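Dredport Tenants' Association
Minutes of the general meeting, April 9, 2022, community room, Waltell Building

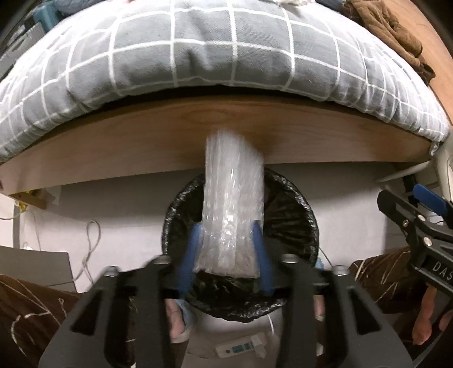
Bundle in bubble wrap, held upright under a wooden board.

Chair: Karlijn Prins
Present: 103 households signed in or sent a proxy. Quorum met.
Meeting opened at 10:10 a.m.

1. Minutes of the March meeting

Approved with one correction. The March minutes said Lendex "will" replace the hallway radiators by summer. Several members remembered the word as "hopes to." Changed to "hopes to."

2. The Lendex heating proposal

The chair went over the letter sent to all 333 apartments. Lendex wants to take out the shared boiler and put a separate electric unit in each home. The letter says most households will pay less.

The chair asked what "most" meant. The Lendex representative said it was based on modeling. Asked whose homes were modeled, he said homes of a similar type. Asked where those homes were, he said he would have to get back to us. The chair noted that he said the same in March about the same question.

A member from the sixth floor asked why the savings chart starts in the second year. The representative said the first year includes setup costs and would be confusing to show. There was some laughter. The member asked that her question be recorded as unanswered.

A member from Giáp Court, where Lendex finished the same kind of work last fall, spoke as a guest. Her bills went up in the first winter. She did say the apartment warms up faster in the morning and that she likes having her own thermostat. She brought three bills and passed them around. The representative said one winter was too short a time to judge by. A member asked how long a time the promise of lower bills had been judged by.

Two members spoke in favor. The boiler has failed twice since New Year's, and they don't see what we gain by holding out for a perfect offer. The chair said that was fair, but that a bad boiler doesn't make the letter any clearer.

Motion: that the association take no position until Lendex provides, in writing, the full first-year cost per household and the addresses of the buildings it used for comparison. Seconded. Carried, six against.

3. Laundry room

The new card readers went in last month. We were told they would end the lines on weekends. The lines are the same. The price per wash is not. The building manager says use is "up," which he offered as proof that people are happy with the system. The chair pointed out that it is the only laundry room we have.

The manager agreed to put the old and new prices side by side on the notice board. Members would also like the second dryer looked at, as it stops mid-cycle and keeps the money.

4. Bike storage

A member proposed a waiting list. Another said we already have one. It could not be found. Whoever has the list is asked to bring it to the office. If it doesn't turn up before the next meeting we start over, and people who say they were near the top will have to take that on the chin.

5. Courtyard survey

The design firm's survey reports strong support for removing the benches. The chair read out the question: "Would you like a more open and welcoming courtyard?" Benches are not mentioned in it. Members agreed that this is not a survey about benches.

Motion: that the benches stay until people are asked about benches. Carried without a count.

6. Other business

The front door buzzer for the upper floors is out again. Reported.

A request to hold meetings on weekday evenings was discussed. Opinions were split and nothing was decided.

The Lendex representative asked whether the minutes could describe the discussion as "constructive." The chair said the minutes would describe the discussion.

Actions
Lendex: written first-year costs and comparison addresses.
Building manager: price notice, second dryer, buzzer.
Chair: letter to the design firm about the courtyard question.

Meeting closed at 11:55 a.m.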